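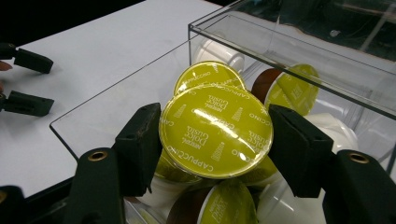 Cappuccino pods from the break room stash, mustardy green lids and all.

Coffee corner news, October

I have been put in charge of the coffee drawer. I didn't run for it, I just complained about it one time too many in front of Ohemaa Mensah, and the next morning the key was on my desk with a sticky note that said "yours now!"

So I took everything out and sorted it. We had 163 pods in there, all jumbled together, and a good half of them were Cappuccino (the yellow-green Dolce Gusto ones with the white lettering going around the edge). I love a cappuccino as much as anyone, but the Hullau side of the building drinks plain black coffee all day long and had been digging to the bottom every morning to find one. No wonder the drawer never closed properly!

The new setup is pretty simple. Cappuccino pods go in the big bowl by the machine, lids up so you can read them before you've had any caffeine. Milk pods are in the shoebox next to it, and everything black is in the drawer, which now slides like a dream. Decaf has moved to the shelf over the sink - sorry, Dhillon folks, I know it's a reach, there's a step stool behind the door.

A few of you asked about the used ones. Please let them cool and drop them in the lidded bucket under the counter, not the regular trash. I had a very sticky afternoon with the old bag and I would like it to be my last. The bucket goes out when it's full, and I could use a hand carrying it down, so come find me if you're heading that way.

I've also put 33 dollars from the coffee jar toward the next order. Cappuccino is staying on the list, just fewer boxes of it. If you want something different, write it on the pad taped to the fridge before the end of the month. Someone has already written "hot chocolate" four times in the same handwriting, and yes, I'm getting the hot chocolate.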